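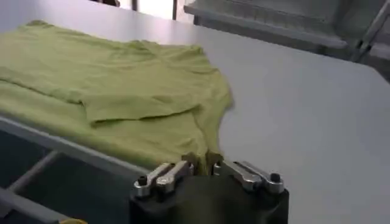 Frequently asked questions: folding and returning staff and resident shirts

Cloleo Clothing Service, Zasholm site
Last reviewed 2021-07-22

Which garments does this guidance cover?
It covers short-sleeved shirts and T-shirts, with or without a collar. Trousers, knitwear and bed linen are dealt with on separate pages.

Do shirts need to be ironed before folding?
No. Light creases are acceptable. The shirt should be spread on a clean table and smoothed by hand from the centre towards the sides. A shirt that remains badly creased should be placed in the pressing tray.

What is the standard fold?
Lay the shirt face down. Bring each side in to the middle, turning the sleeve back on itself, and then fold the hem up towards the collar. The finished bundle should be a rectangle that fits a shelf 200 mm deep – measure the first one of a batch and match the others to it.

My shirt keeps slipping while I fold it. What should I do?
Hold both lower corners and draw the hem level before making the last fold. Soft jersey is more likely to slide, and it is better to work well back from the edge of the table.

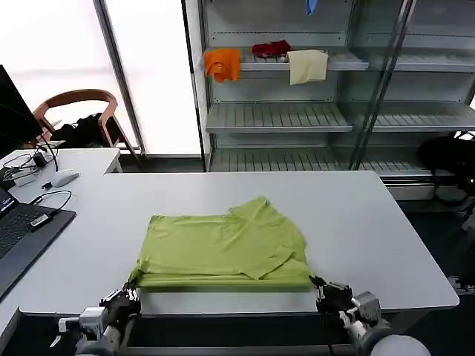 If the layers have shifted, open the shirt fully and begin again. Pulling at one corner tends to twist the side seams.

Should the collar be visible?
Yes. The collar should lie flat on the upper side so that the size label can be read without unfolding the shirt.

How many shirts may be placed in one pile?
No more than 15. Piles of heavier cotton should be kept lower.

How long are unclaimed shirts kept?
Seven days at the Andrade counter, after which they are moved to the store. Shirts left in the store at the end of February are passed to the Ploravum reuse scheme.

Whom should I contact about a missing shirt?
Please telephone the counter on extension 813 and give the colour, size and date of return.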